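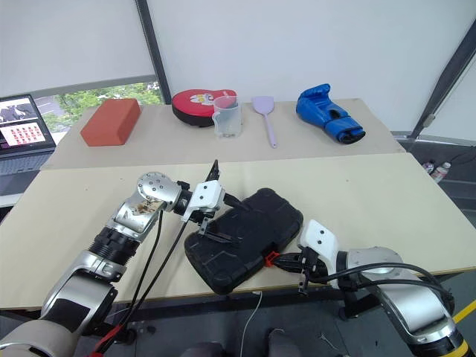 A rugged black phone case on the front table.

Hi, and welcome to Gourlay Phone Repair! I opened the shop in Celdale one March with 25 screens in a drawer and a borrowed stool, and I'm still here 11 years later (the stool went back). I fix phones, tablets and the odd e-reader, and I'll always tell you the price before I pick up a screwdriver. If it isn't worth fixing, I'll say so – no charge for looking! We also mail repairs out to Trastau, so just call first and I'll send you a box.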